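Gollumer Wohnberatung
@gollumer_wohnberatung

1/8 Im Juni endet die Übergangsfrist für die neue Hausordnung in den Wohnanlagen Grakana und Plerkedska. Wir fassen an dieser Stelle die Regelungen zu Bodenbelägen zusammen, zu denen uns die meisten Anfragen erreichen.

2/8 Von der Neuregelung betroffen sind 768 Wohnungen. Für 721 davon liegt das Übergabeprotokoll mit Angaben zum Bodenbelag bereits vor. Die übrigen Mietparteien erhalten in den kommenden Wochen Post.

3/8 Naturstein und Feinsteinzeug dürfen ausschließlich mit pH-neutralen Mitteln gereinigt werden. Essigreiniger und Zitronensäure greifen kalkhaltige Oberflächen an. Matte Stellen lassen sich in der Regel nur durch Nachschleifen beseitigen.

4/8 Säurehaltige Getränke, darunter Cola, Saft und Wein, sind umgehend mit einem feuchten Tuch aufzunehmen. Dies gilt auch für imprägnierte Flächen.

5/8 Der Wechsel des Belags ist genehmigungspflichtig. Der Antrag ist sechs Wochen vor Beginn der Arbeiten bei Frau Ferraro einzureichen. Beizufügen sind das Datenblatt des Belags und der Nachweis der Trittschalldämmung.

6/8 Bei Übergängen zwischen zwei Belägen ist eine Bewegungsfuge vorzusehen. Die Ausführung ist mit der Bauabteilung (Frau Manalastas) abzustimmen.

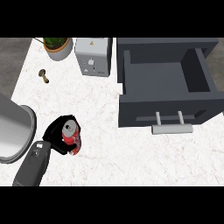 Heller Boden in Marmoroptik mit rötlich-brauner Äderung, daneben grauer Belag in Betonoptik. Visualisierung.

7/8 Die Musterflächen können nach Anmeldung im Servicebüro Le Goff besichtigt werden. Die Schutzgebühr je Musterset beträgt 50 Euro und wird bei Rückgabe erstattet.

8/8 Schriftliche Rückfragen richten Sie bitte unter Angabe Ihrer Wohnungsnummer an Parvaneh Tehrani, Mieterservice. Anfragen in den Kommentaren können wir aus Gründen des Datenschutzes nicht bearbeiten.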